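Is a ribbed storage box with a tinted lid worth it for bread?
Posted in Kitchen & Storage by Siiri Karppinen

I keep seeing cream plastic boxes with see-through amber tops recommended for keeping bread. The shop in Clelum says a loaf lasts over 13 days in one, and I don't believe a word of it. Mine goes stiff by Sunday whatever I do. The sort I mean:

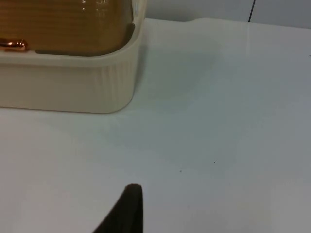
Does bread keep longer in the fridge?
It goes stale faster in the fridge, though mould is slower to appear. Freeze what you won't eat in a couple of days.

That much I'd already read on the Nekar help pages. What I want to know is whether a box beats a paper bag.

Emiliano Sepúlveda
Depends on the bread. A tight lid keeps the crumb soft and ruins the crust, and sliced white will go mouldy in there in May if you forget it. I'd ignore any shop that promises a number of days – they never say which loaf. Wipe the crumbs out now and then and let it dry properly before the next one goes in.
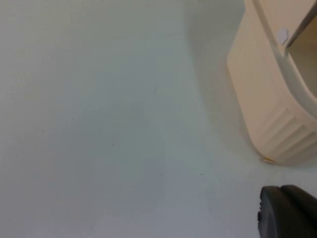 Skomside Household Swap – Kitchen Team
Members: 2,357

Hyvönen
had one, gave it away. took up half the worktop and the bread tasted the same. paper bag inside a tin is fine

Siiri Karppinen
Thanks both. Sticking with the bag for now, then.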